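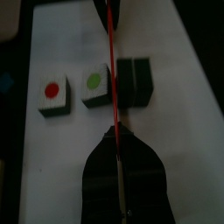 Penetti extends block range to kitchen and garden play

Brundau, February 2018

Toy maker Penetti has added a set of small dotted blocks to its sorting range, together with a guide to using them alongside ordinary household containers. The set, sold under the name Wondura, goes to nurseries and playgroups first. Shops will follow in December.

Wondura consists of 164 pieces in a lidded tub. Most are small cubes with a white, finely textured top and black sides, and a single round dot in the middle of the top face. Red and green are the main dot colours. The dot is the only mark a child has to read, so pieces can be sorted by colour from above while they stand on the table. A smaller number of taller, patterned blocks carry a larger coloured oval on the front and are meant to be stood upright.

The guide runs to 82 pages and was prepared with Morelli, a Brundau supplier of nursery equipment. It covers rows, gaps, turning and covering. In the row exercises, blocks are set out on a plain white surface with uneven spaces between them, and the child closes the gaps or changes the order. The covering exercises use a scoop, bowl or funnel, which is held over a standing block and then lowered or taken away.
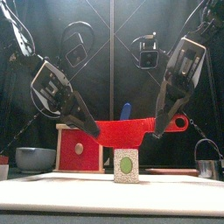 Penetti recommends wide, shallow vessels with a handle for the covering work. Bright colours are preferred, as the rim is easier to judge against a pale table. No vessel is included in the tub. The guide gives a minimum inside width and advises against glass.

The blocks may be wiped with a damp cloth but should not be soaked. Penetti says the printed dots were tested for 1,000 wipes with mild soap before the design was approved. Replacement pieces can be ordered singly by dot colour, and the patterned blocks in pairs.

A first batch of 200 tubs has been set aside for groups in and near Brundau. Orders are handled by Morelli and delivered on Wednesdays. Groups that already own the earlier Penetti sorting trays can use them with the new cubes, although the patterned blocks are too tall for the tray lid to close.

The guide is supplied on paper with each tub and can also be bought separately.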